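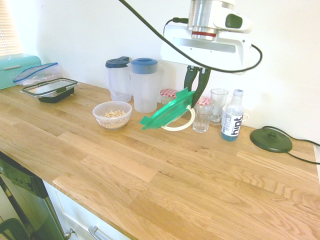

Kitchen cell back at work after gripper trouble

By Chaltu Woldegiorgis

Well, the kitchen cell at Wakthorpe is running again! I spent most of Monday on it and I've got the sore knees to prove it (the controller lives in the lowest cupboard in the building, I swear).

If you've been following along, you'll know we gave the cell a name, Tufa, and that it had been dropping things on and off through August. It was never the heavy stuff. Lids, mostly, and mostly the big round ones with the locking tabs. The log had 2,740 grasps in it since the last service, and somewhere along the way the finger opening had drifted enough that the arm thought it was holding on tighter than it was.

So I took the fingers off, cleaned the mounting faces, put them back with new screws and ran the homing routine. First time through it failed. Second time too, and that one was my fault, I'd left the old width limits in the settings. Third time it went straight through and I may have said something out loud to an empty hallway.

The wrist camera needed redoing as well, as it always does once you've had the hand apart. I shot 13 views of the calibration board, threw out two blurry ones and loaded the result into Anum, our little scheduling program. Then it was on to cereal. 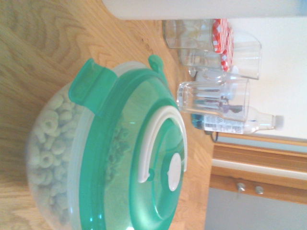

Cereal container and its teal lid, seen from Tufa's wrist camera.

I like that container for checking a camera. The lid has a pale round knob near the middle that's easy to find against the teal, and if the calibration is off, the pick point lands beside it and you know right away. Mine landed where it should. I nudged the exposure down a touch for the shine on the lid and left everything else alone.

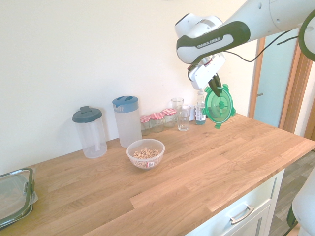
Cable routing was the last job, and it's the one I'd been putting off. The old run was too tight at the wrist and tugged on the connector every time the hand rolled over, so I moved one clip and gave it more slack. With the Franka holding a round green lid up on its edge, the black cable hangs in an easy curve off to the side, and that's the pose I'd been worried about. I'm still going to look at it every morning this week, because slack cable likes to find things to catch on.

The new service interval is 900 grasps, down from whenever I got to it. Spare fingers are on order from Vikuvis and should be here before the next one comes up. If you're using the cell before then, please run the homing routine when you start, and write down any drops on the sheet by the door with the time and what it was holding. Even the silly ones!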